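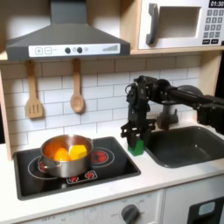 We are preparing a play kitchen for the preschool room at the Clumow Family Center and request guidance on cleaning it between groups. The room serves children up to age 5, with 2 groups each day. The surfaces include a white countertop with a black cooktop and a dark gray sink, and a toy microwave on a light wood shelf. Is one cleaning method suitable for the entire unit, and should loose blocks be stored elsewhere?

Posted January 25, 2026 by Clumow Family Center

Etow Play Library
Please use a soft cloth dampened with water and a small amount of mild dish soap. Wipe the countertop, the sink and the microwave keypad, then dry each surface. Do not spray liquid toward the keypad or the range hood knobs. Wood shelves should be dried first. Blocks may remain with the kitchen provided that they are washed on the same schedule.

MacKinnon Early Learning
We use ordinary baby wipes. No problems to report since March.

Giruston Toy Loan
Wipes can leave a film on white surfaces. A second pass with plain water is advised. Blocks are kept in a lidded bin at our site.

Comments

Clumow Family Center: Thank you. The soap method will be adopted.

Etow Play Library: Please test a hidden area of the wood before the first cleaning.

MacKinnon Early Learning: We have noticed the film as well.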